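March, evening

I slept badly and woke before the alarm, so I made coffee in the small pot and looked at my accounts. The rent went up by 74 this month. I wrote the number down twice, as if the second time it could be smaller. With the deposit for the bicycle I have now 1475 left until the end of April, and I must be careful.

Hae-won Kwak came at ten with the bag from Stirnen. We talked the whole morning about drawers. She thinks that a small white drawer is enough for anything a person needs on a table, and I said that she has never seen my table. Cosimo Orlandini laughed at both of us. He keeps his screws in old Greco coffee tins, all mixed, and he finds each one in a moment. I am a little jealous of this.

White plastic on the black table, with the printed squares lying flat beside it.

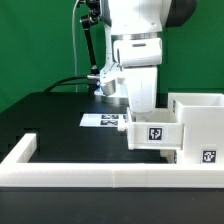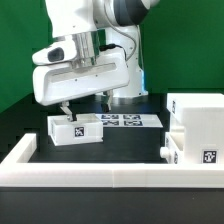

After lunch I went home by the long way, along the canal. It was cold but the light was good. In Nastholm I saw a chest with six drawers for 300, too much for me, and a plain one for 150. I opened every drawer of the plain one. The third was stiff, and the shop man told me to rub a candle on the runners. I will ask Hae-won if she wants to look at it with me.

Mister was asleep on my clean shirts when I came in. I let him stay and ate soup standing at the window. Tomorrow I must call my sister and buy candles.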